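The Spatula Problem

By Jucélia Caldeira

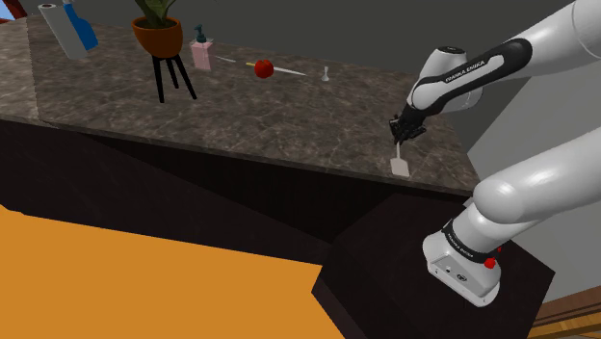

A simulated kitchen counter, with the arm and the spatula at the near end.

I have picked up a spatula 308 times this month and I have not cooked anything.

The spatula does not exist, and neither does the counter. I sit at a desk with a controller in my hand, and inside the computer an arm goes where I tell it, more or less, and its fingers come down over a pale handle. If I do it well, the recording is saved and joins the pile. If I do it badly, I press a key and the kitchen puts itself back together, a feature I would pay a great deal for at home.

The pile is what we call the dataset, and the dataset is what people in my line of work talk about when they want to sound rich. At Flinel, where I learned the trade, the number went up on a screen by the coffee machine. At Endgate, where I work now, it goes in a monthly email. We want 700 good demonstrations of each task before anybody trains anything. I have asked where 700 came from. The answer was that the last project used it.

My complaint is with the word "good."

A good demonstration, by the rules I was handed, is short and smooth and ends with the object where it belongs. Hesitations are marked down. Missing the handle and going back for it gets the whole take thrown out. So the people who record get very tidy very fast. By the second week I could do the spatula in one swoop, and so could Rezende, who sits next to me and is competitive about it. Our files look wonderful. Play 50 of them on top of one another and you would think you were watching a single arm with a slight tremor.

Then the model is trained on those files, and the first time its fingers land a little to one side of the handle it has no idea what to do, and why would it? It has watched hundreds of hours of people who never miss. It closes on air, lifts the air with great confidence, and carries the air across the kitchen.

We had the cure and we deleted it. Every fumble in which I came down crooked, backed off, turned the wrist and tried again was a small lesson in getting out of trouble. Those takes were ugly and they ran long, and they were the only ones in which anything was being decided. I went back through one afternoon of my own discards and found 29 that ended with the spatula exactly where it was supposed to be. They had been thrown out for style.

I should be fair to the other side. There is such a thing as a bad example, and I have made plenty. A take where I knock the fruit into the soap dispenser and give up teaches the machine to knock the fruit into the soap dispenser and give up. A take where I wander over to look at the plant teaches it to have interests. Somebody has to sort, and sorting by length is cheap. Grarker, the software we use for reviewing, will sort by length with one click. It has no button for "interesting recovery," and I have written to them about this more than once.

The other thing we get wrong is the mess. Our counter has a good number of things on it, paper towels and a spray bottle and a knife with a yellow handle, and visitors always say how realistic it is. But look at where the spatula lies: out by the front edge, with a great stretch of bare counter between it and the rest. Real spatulas are under the mail. In a simulator, moving the clutter closer costs nothing at all, and still people put it off, as the success rate drops and the success rate is in the email too.

What I would like is modest. Keep the recoveries, and tag them so they can be found. Start some takes badly on purpose, with the fingers already in the wrong place, and let the person work their way out. Pay the recorders by the hour and stop rewarding them by the take – you can guess what paying by the take does to a person's willingness to try the hard layout. And push the spatula in among the other things, where a spatula would be.

I made this case at our January review. It was received politely, and I was given 2 percent of the budget to try it, a sum that buys me and Rezende one week of being clumsy on the record. He is having trouble with it. Years of practice have left him unable to miss a handle convincingly, and his mistakes have a theatrical quality, like a man pretending to trip in a silent movie. Mine are coming along fine. I did eleven before lunch, all of them saved.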